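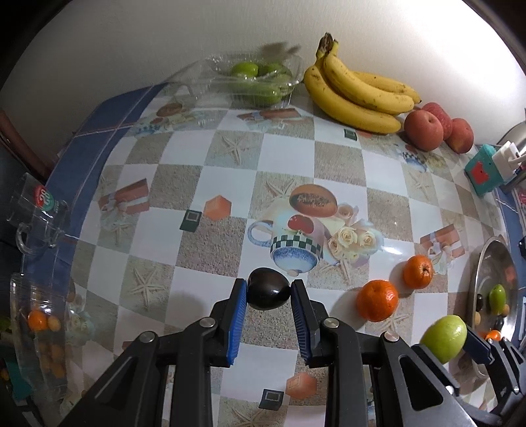
If you do fruit sorting at the kitchen table with a pair of grippers, you already know that the fruit is the easy part and the fingers are what get you into trouble. I had two that went wrong on me in the same week, and I've been meaning to write it up for everyone who has asked (hello to the Dandatdale bunch!), so get yourself a coffee and I'll go through it.

The first fault was the creeping grip. You close the fingers on something firm, an avocado that isn't ready yet, say, and all is well for a moment, and then the fingers keep on tightening all by themselves. With a firm fruit you may not even notice. With a ripe one you get a thumbprint-sized bruise on both sides, and by the next morning it's brown right through. I ruined 5 before I caught on, and we ate a great deal of guacamole that week.

In my case it was juice. A little had run down behind the ribbed pad and dried in the joint, so the finger stuck, I squeezed harder, and then it let go all at once. Switch off and unplug if yours has a motor, take the pads off, and wash them in warm water with a drop of dish soap. An old toothbrush gets into the ribs beautifully. Wipe the pivot pins with a damp cloth, never a dripping one, and let everything dry overnight before the pads go back on. Please don't use cooking oil on the pins! I did that once and it went gummy by September.

The second one scared me a bit more. A pin had worked itself halfway out of the joint, and the finger folded sideways with my own finger close by. Only a pinch, but it did smart. My friend Remedios Barrios told me to run a fingernail over every pin before I start, with the power off, and if one stands proud, to stop right there and fix it properly. Pressing it back in with your thumb will hold for two or three oranges at best.

A few smaller things while I'm at it. Keep a cloth under the fruit so a dropped orange doesn't roll off and take a mug with it. Test the grip on a lemon first, then on something soft. Tie back long hair and take off bracelets. And if children want a turn, sit with them, and show them the off switch before you show them anything else.

Macarena Garrido, Sun 25 June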